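Section 4. Wrapping and Storing Round Dishes

4.1 Scope

The procedure applies to the Clelura round dishes, both the plain and the ridged versions. Oval serving pieces from the Stirkard line are covered in Section 5. Revised 4/21/25: step 6 now calls for a flat fold in place of a twist.

4.2 Before you start

Clear a smooth, level surface at least 40 inches wide. Wipe it down and let it dry. Crumbs or grit under a dish will mark the rim when the dish is turned.

You will need:
- white wrapping sheets, one per dish, plus spares
- a soft dry cloth
- a Drorka storage carton with dividers
- paper tape

NOTE: Do not use newsprint. The ink transfers to light surfaces and is hard to get out of grooves.

4.3 Wrapping

1. Wash and dry the dish. On ridged dishes, run the cloth along each groove in the direction of the curve.

2. Leave the dish in the open air for 10 minutes.

3. Place the dish on the table, open side up.

4. Lay one sheet next to the dish with a corner pointing toward you.

5. Bring the sheet over one side of the dish. Keep the far flap raised until the near corner is in position.
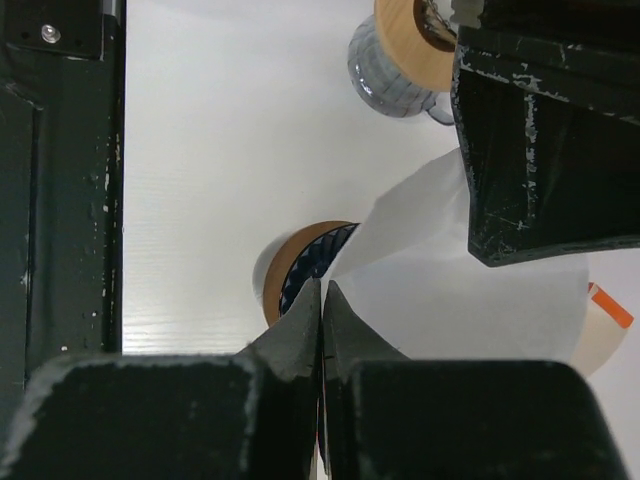 6. Lower the flap and smooth it from the center outward. Fold the excess flat under the rim. Small creases at the outer edge are acceptable. A fold that stands up inside the dish must be opened and laid again.

7. Hold the fold with one piece of paper tape. Tape goes on paper only.

CAUTION: Do not pull the sheet tight across the rim. It can tear at the edge and leave the rim exposed.

4.4 Packing

8. Stand the wrapped dishes on edge in the carton, one per divider slot. Maximum load is 10 dishes.

9. Fill the remaining space with spare sheets. Close the lid without pressing.

Store the carton indoors, off the floor. Replace any sheet that feels damp or has yellowed. For dishes kept on a Garba shelf unit, see 6.2.

Comments (3)

Nazar Holovko
Step 4 works better for me with the sheet turned so the long side faces the dish. Does the corner matter on the small size?

tk_marsh
The carton list in the old version had part numbers. Can those go back in? I reordered in May and got the one without dividers.

Rena
Took me 5 tries to get step 6 flat. Thinner paper helped.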